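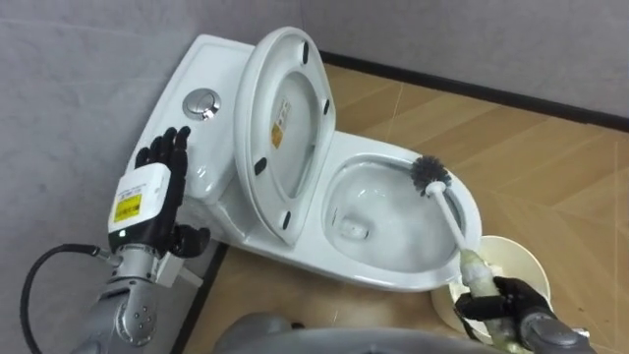

Photo: Ikechukwu Bashir

Posted in May by Ikechukwu Bashir
6 min read

My mother asked what I do all day now, and I told her I work in robotics. This went down very well. She told my aunt, who told her church, and I have since been asked by a retired dentist for my views on the future of mankind. My view on the future of mankind is that it ought to start in the top right of the bowl and go round anticlockwise.

I am a demonstrator at Orkineo. I move my arms, a robot moves its arms, and the whole business is recorded so that something cleverer than me can try to work out what I meant by it. The task this month is called Forus. I asked what it stood for and was told it didn't stand for anything, it was next on the list. Pelupessy was opening cupboards, and everyone on Pelupessy looks ten years younger than I do. Forus is the toilet.

The aim on paper is 400 good episodes. One episode is one clean, from picking up the brush to putting it back in its pot. A good one is an episode where I haven't dropped anything, frozen, sneezed, or wandered off the task because the brush did something interesting. I have 677 in the folder. You may draw your own conclusions about the number of good ones, and my supervisor has already drawn hers, in a spreadsheet, with colours.

I should say how you clean a toilet, as I thought I knew. You take the brush, you scrub, you think about lunch. Now try it at one remove, with hands that belong to somebody else and can't feel a thing. I see what the robot sees and I get nothing back through the fingers. If the bristles are pushing on the side of the bowl I have to judge it from the handle, and the handle is a white stick that looks much the same whether you are pushing gently or trying to get through to the floor below. In my first week I was a gently man. Playing it back, you could see I had spent 12 minutes stirring the air a little way above the porcelain, with great feeling.

Then I overcorrected, and we don't need to go into that.

The grip is most of the trouble. A brush handle is thin and slick and made for a hand with some give in it, and robot fingers would sooner it were the size of a rolling pin. So you wrap something round it. Everybody has their own recipe for the wrapping and will defend it to the death over tea. Too little and the brush swivels halfway through a stroke, so that you are scrubbing beautifully in a direction the bristles have left. Too much and the fingers can't close properly, and it goes in the bowl. It has gone in the bowl a fair few times. Retrieving a toilet brush from a toilet is a job we have not tried to automate, and it falls to me.

I spent longer than I'd like to admit on the left hand. The right one has the brush and obviously has a career. The left one, in my early episodes, just hung about in mid-air like a man at a wedding who doesn't know the couple. A reviewer at Sterkisis, who check our recordings before anyone learns from them, sent back a whole batch with the note "what is left arm doing?" It was a fair question. I had no idea what my own left arm was doing either, so that evening I went home and cleaned my bathroom and watched myself.

Mine goes on the tank. I never knew. I lean on the thing like a farmer on a gate, the entire time, and I suppose I have done since I was old enough to be given the job.

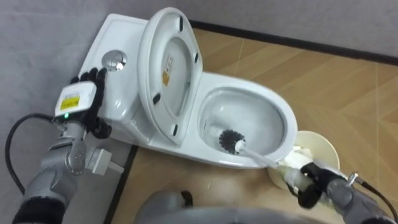 So now the robot does a bit of that as well, and the notes from Sterkisis have become shorter, although I wouldn't call them warm. The last one said "better, slow". I have pinned it above my desk.

Slow is harder to fix. There's a small lag between me and the arms, hardly worth mentioning, except that your body notices it even when you don't, and starts doing everything as if underwater. By four in the afternoon I'm walking to the kettle like an astronaut. My partner says I have begun to pause before picking up a fork.

The other thing that creeps in is showing off. You're told to vary it: come at the bowl from different sides, start lower, start higher, take a second pass, so the machine doesn't decide there is one holy way of doing it. Fine. But some 22 episodes into a morning, variety turns into style. I caught myself finishing with a flick of the wrist, a sort of chef's flourish, and it was in every recording from there to lunch. Somewhere in a training run there may be a model that believes the flick is what gets it clean. I reported it. I was asked to rate, on a form, how confident I was that the flick was not load-bearing.

I get asked whether I mind teaching a machine to do my job, and I have to explain that cleaning toilets wasn't my job until the machine came along. Before this I did invoices. I have now cleaned one toilet more often than most people clean all the toilets of their lives, and it was spotless when I started, and at home I still put it off till the weekend.

The robot hasn't had a go by itself yet. They say maybe next month, once the good pile is big enough, and I've asked to be in the room. I'd like to see where it puts its left hand.

Next up, if Forus ever ends, is the sink. There is talk of a sponge.

Contact | © Ikechukwu Bashir | Back to top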